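2019-09-15

夜空の光を調べる趣味について

日本に住んで7年になりますが、私の趣味を日本語で説明するのは今でも難しいです。「UFOが好きです」と言うと、宇宙人を信じている人だと思われます。私が好きなのは、古い目撃報告を読んで、その光が何であったかを考えることです。

今年の夏は、Romovという小さな町の報告集を読みました。全部で296ページあり、町の図書室が昔の手紙をそのまま複写したものです。字が薄くて読めないページもありますし、地図は一枚しかついていません。それでも、書いた人の驚きはよく伝わってきます。
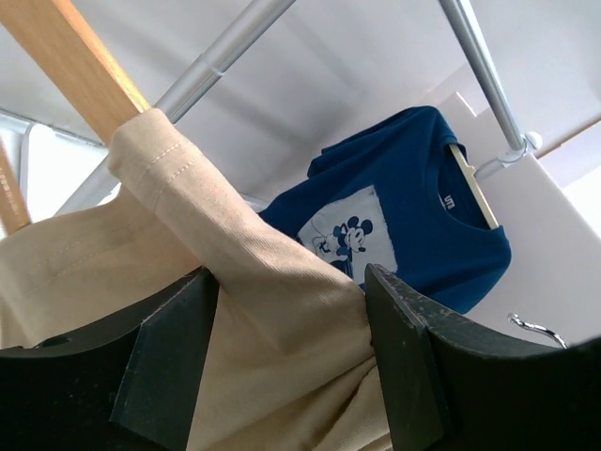

オレンジ色の光の夜

報告集の中で一番長いのは、11月の夜に見えたオレンジ色の光の話です。光は丘の上に30分とどまり、それから音もなく消えたと書いてあります。同じ夜の手紙が何通もありますが、光の高さも方角も少しずつ違います。ある人は教会の塔より低いと書き、別の人は月と同じくらい高いと書いています。

私は初め、金星だろうと思いました。しかし、金星なら日没のあと西に見えるはずで、手紙の時刻は真夜中に近いです。次に気球を考えました。Cordeiroという会社が当時この地方で気象用の気球を上げていたことが、報告集の後ろの注に出てきます。ただ、気球が夜にオレンジ色に光る理由は、私にはまだ説明できません。
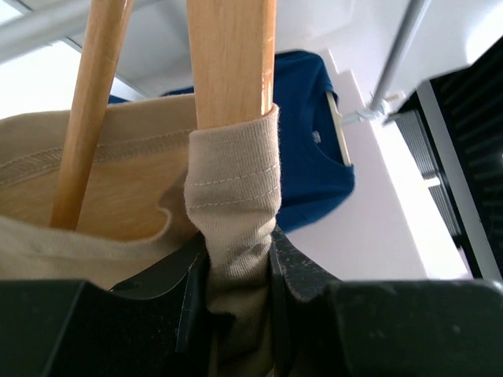
ハンガーにかけたベージュの服

星の位置は、Javixという古い天文ソフトで計算しています。画面は見にくいのですが、70年前の空もきちんと出してくれます。その夜、丘の方角には明るい星が一つ低く出ていました。低い星は空気の揺れで色が変わって見えますから、候補には残しておきます。

もう一つ気になるのは、手紙の日付です。何通かは、新聞に記事が出たあとに書かれたようです。新聞を読んでから思い出したことは、自分で見たことと混ざりやすいと思います。私も子どもの時に流れ星を見た記憶がありますが、兄の話を聞いて覚えただけかもしれません。

来月は、新聞の縮刷版を見に行くつもりです。記事の出た日が分かれば、手紙を前と後に分けて読み直すことができます。

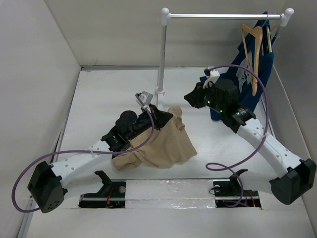

Sterkulportさんからのコメント：
低い星の説は面白いですが、30分で消えたのなら、丘に沈んだ時刻も計算できるのではないでしょうか。丘の高さが分からないと難しいかもしれませんが、次の記事で試してみてください。

コメントをありがとうございます。丘の高さは報告集の地図に書いてありませんので、別の地図を探してみます。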